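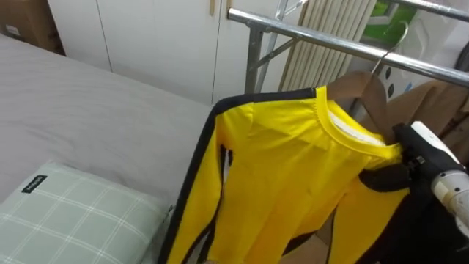 Every spring the argument comes back: should the student robotics club at our college keep entering the arena contest, or should it keep doing laundry? I have advised the club for five years, and I am on the side of the laundry. I know how that sounds to a parent who came to see something get knocked over.

The contest has its merits. It has a fixed rulebook, a fixed floor and a fixed clock, and students learn to meet a deadline. But the rulebook also does most of the thinking for them. The game pieces are the same size and color for everyone. A team that practices enough will know where each one is going to be, and by the end of the season the students are tuning a routine.

Clothes don't allow that. A jacket on a hanger never hangs the same way two times in a row. The collar folds over, a sleeve swings in front of the part you wanted to hold, and the hanger turns on its hook as soon as something touches the shoulder. A program that depends on the cloth being where it was yesterday will fail in front of its author, and the author then has to think about what the robot needs to know before it closes its fingers.

Adanech Gebreyes, who led the household project this year, kept a log of the attempts at one task: take a garment off the rail and bring it to the bed. On one page she wrote down 56 tries. Only 21 were marked good. A contest judge would call that a poor score. I thought it was the best piece of student writing I read all year, because next to each failure there was a guess at the cause, and the guesses got better down the page.
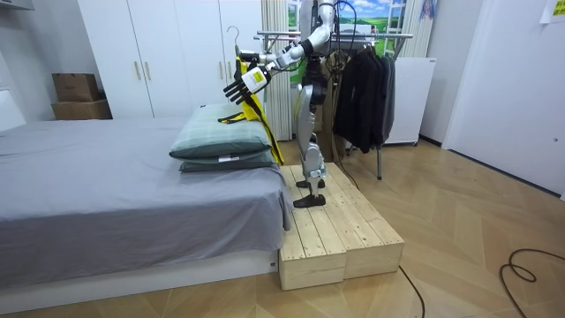
The household project's robot at the bedside, yellow garment in hand.

There is a fair complaint about cost. The arena team can work with small machines and split into groups, while a household project has one large robot and a line of people waiting to use it. Some students spent whole afternoons in August watching. I don't have a full answer to that. We tried two-hour shifts, and they helped a little, mostly because people started arriving on time.

The other complaint is that nobody outside the club cares. Yammine, one of our seniors, put it to me bluntly: an employer knows what a trophy is. He may be right. Still, an employer can also ask a question in an interview, and I would like our students to have something to say about a problem that didn't come with a score sheet. A student who can explain why a grip at the shoulder failed and a grip near the hook held has learned something about evidence.

I am not asking the college to drop the contest. Students who love it should have it. What I object to is the current budget — written as if the contest were the club and the household work were a hobby on the side. Split the money evenly for 2 years, let new members try both before they choose, and require a written log from each team. Then we can read the logs and have the argument again next spring.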